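Section 4: Setting up a shared workroom

This section covers the furniture, the cables and the floor. Network settings are in Section 5. Read all of Section 4 before you start moving things, as some steps need the power off and some need it on.

The Birkodgate room kit comes in two deliveries. The desk, the chair and the tables arrive first. The stools and the storage cabinet arrive later, and the room can be used without them. If a part is missing, write to Mpho Mabuza at the Wenerance parts desk and quote the number printed on the packing list.

4.1 Before you begin

You will need a tape measure, a pencil, hook-and-loop cable ties, a soft cloth and the hex key from the hardware bag. Two people should lift the long table. Everything else can be moved by one person, but take the computer tower down before you shift the desk.

Caution: Do not drag tables across carpet tiles. The feet catch on the joints and lift the corners.

4.2 Placing the desk

1. Choose a back corner with a wall outlet. The desk should sit with one short side near the wall.

2. Leave a gap of 2 inches between the back of the desk and the wall so plugs and cables are not crushed.

3. Put the computer tower under the desk, on the side away from the chair. Keep its vents clear.

4. Set the monitor toward the back of the desktop and place the keyboard in front of it.

5. Sit down and check that your knees do not touch the tower. If they do, move the tower, not the chair.

Note: If the desk will be used by people of different heights, mark the preferred chair settings on a card and tape it inside the cabinet door.

4.3 Adjusting the chair

1. Sit well back and raise or lower the seat until your feet rest flat on the floor.

2. Set the armrests so they slide under the edge of the desktop. If they hit it, lower them one stop.

3. Turn the tension knob under the seat until the backrest follows you without pushing.

4. Roll the chair back and forth a few times. All five casters should turn freely.

Caution: Never roll the chair over a cable. Damage inside the cable may not show on the outside.

4.4 Routing the cables

Do this after the desk and chair are in their final places. It is slow work if you have to do it twice.

1. Shut down the computer and switch off the power strip.

2. Unplug everything at the strip end and lay the cables out straight.

3. Label both ends of each cable. Masking tape works as well as printed labels.

4. Tie cables that follow the same path into one bundle, with a tie every 22 inches. Leave the ties loose enough to slide a finger under.

5. Run the bundle along the back of the desk and down one leg. Coil any extra length and tie the coil up off the floor.

6. Plug everything back in and switch on the strip.

Note: Straps left over from moving equipment should be rolled and put in the cabinet. A strap hanging from a desk gets caught in chair casters.

4.5 The side table and the cabinet

The small side table is for equipment that stays switched on. Leave a hand's width between boxes so air can pass. Keep the space underneath clear where you can - it collects spare devices quickly, and then the vacuum cleaner cannot reach.

The cabinet goes against a wall, with room for the doors to open fully. Light equipment can sit on top. Stools can be stored in front of it as long as they are easy to pull away. Plants can stand on the same wall, but keep watering cans away from the power strip.

4.6 The front tables

The front tables are for handling, sorting and breaks. They have rounded or square corners depending on the model ordered, and both clean up the same way.

1. Place the tables so a person can walk between them and the desk without turning sideways.

2. Check each table for wobble and turn the adjustable feet as needed.

3. Wipe the tops with a damp cloth before first use.

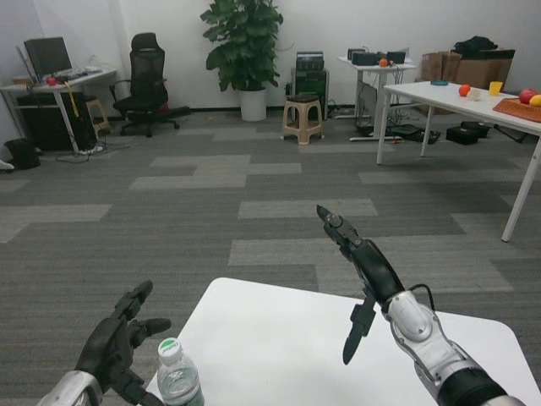

4. Keep drinks on the front tables only. Bottles should be capped when no one is drinking from them, and should stand away from the edge.

5. Put fruit on a tray or in a bowl. Whole fruit rolls, and a wobbly table makes it worse.

6. Clear cups at the end of each day. Lids tend to get separated from their containers, so wash and store them together.

Caution: Do not use solvent cleaners on the white tops. They leave dull spots that cannot be polished out.

4.7 Packaging

Keep the cartons until everything has been checked against the packing list. Flatten the ones you no longer need. Stack the rest in a back corner, heavy ones at the bottom, and do not put loose items on top of paper bags. Bags belonging to people using the room should go against a wall, out of the walkway.

4.8 Final check

- Chair rolls from the desk to the front tables without crossing a cable.
- Cabinet doors open fully.
- Tower vents are clear.
- No drinks on the desk or the side table.
- Packing list signed and filed.

If a carpet tile has lifted, press it down and put a flat weight on it overnight. Replacement tiles can be ordered from Wenerance with the form at the back of this guide.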